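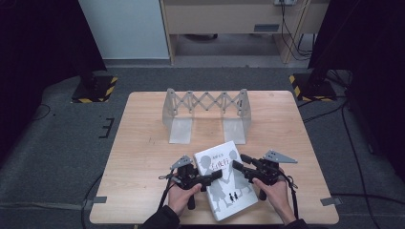
Re: [quit-list] Evenings are the worst part

Hello all,

Noémie Tremblay wrote:

> I am on day 45 without cigarettes and the mornings are fine now.
> After dinner is another story. My husband still smokes on the
> balcony and I can smell it through the door. Yesterday I stood
> in the kitchen with my coat on, ready to go buy a pack. I did
> not go, but I don't know how many times I can do this. Does it
> get easier? And has anybody tried the evening group in Kellusmont?

Noémie, congratulations for 45 days. I read your message two times because the coat in the kitchen is exactly my own story, only in my case it was the shoes.

I smoked for many years, mostly at night, after work. When I stopped, I prepared myself very well for the mornings and for the coffee, and I prepared nothing for nine o'clock. My first try ended for this reason. On the second try I moved the dinner one hour later and I went to brush my teeth immediately after. It sounds too simple, but the craving was shorter - I measured it with the kitchen timer, and most of them were finished before the timer rang.
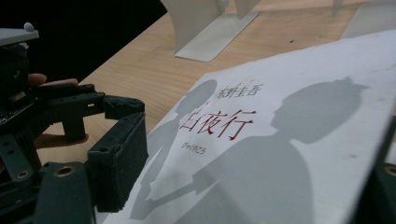

About your husband, I would ask him for one concrete thing and not for everything. My brother did not want to stop, and we had bad fights about it. Then I asked only that he smokes downstairs and washes his hands when he comes back. He accepted this the same evening. The fights did not stop completely, but they became rare.

I went to the Kellusmont group from March until the summer. It is in the Bouchard building, second floor, and the door on the street side is locked after seven, so use the one by the parking lot. You are not obliged to speak. I said nothing for the first three meetings. One man there used the Climis app to count the money he saved and he liked it very much. I tried it and deleted it, the reminders made me think of smoking more than before.

Does it get easier? For me yes, but slowly. I am at day 827 and last week I still had a strong craving, at my cousin's wedding, when everybody went outside. I stayed at the table and ate a second piece of cake.

If you want to go to the group and prefer not to enter alone, write to me off the list. I can come with you the first time.

Warm regards,
Marit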